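# Members' Bulletin: Pay Agreement, Current Position
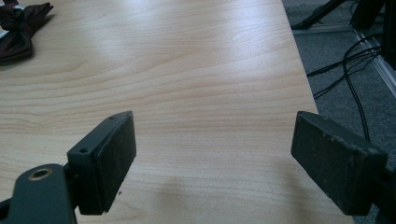

*Table top, wood-grain finish.*

The branch has received a number of questions about the two-year pay and grading agreement at Skosetham, signed by the employer and by this union last May. The position is set out below as it stood when this bulletin was closed.

The agreement has four schedules. Schedule 1 (basic pay) has been applied in full. Schedule 2 (grading) has been applied to teaching posts only. Technical and library posts were to be moved to the new grades at the same time, and the wording of clause 2.3 makes no distinction between the groups. The employer's view is that the technical posts need a separate evaluation. The branch does not accept this reading and has said so in writing.

Schedule 3 deals with arrears. The sum owed to each member on a full-time hourly-paid contract, for the period covered by the schedule, is 2,591 before deductions. Part-time members are owed a share of that sum in line with contracted hours. Payment was due in a single instalment. The payroll contractor, Drukach, has told the branch that it has not been given an instruction to pay. The employer has told the branch that the instruction was sent. Copies of the correspondence have been asked for on both sides and had not arrived at the time of writing.

Schedule 4 covers workload. It limits the marking load for any one member to 400 scripts in a term and provides for extra payment above that number. Members in the Aguirre building report that the limit has been passed in several departments with no payment made. Heads of department have in some cases said they were not aware of the schedule. It was circulated to them with the signed text.

**Dispute procedure**

Under clause 9, a failure to apply any part of the agreement is first raised at a joint meeting. If it is not settled there, either side may refer it to an outside conciliator. The joint meeting has been held. The employer's side offered to apply Schedule 2 to technical posts from the start of the next financial year, without backdating. The branch side declined the offer and gave notice of referral. Puvimex, the conciliation service named in the agreement, has confirmed receipt of the papers.

Referral does not suspend any member's existing terms. It also does not amount to industrial action, and members should work as normal. A ballot can only be called once the conciliator has reported, and would need a vote of a general meeting before papers were sent out.

**What members should do**

Keep payslips from May onwards. Keep a note of scripts marked, by module, with the date each batch was returned. Members in technical and library grades should check that their job description is the current version and send a copy to the branch office if it is not. Do not sign a varied contract before taking advice.

Individual cases should be sent to Itziar Collado, branch secretary, by internal post or at the branch office between noon and 2 pm. Please include your staff number and grade.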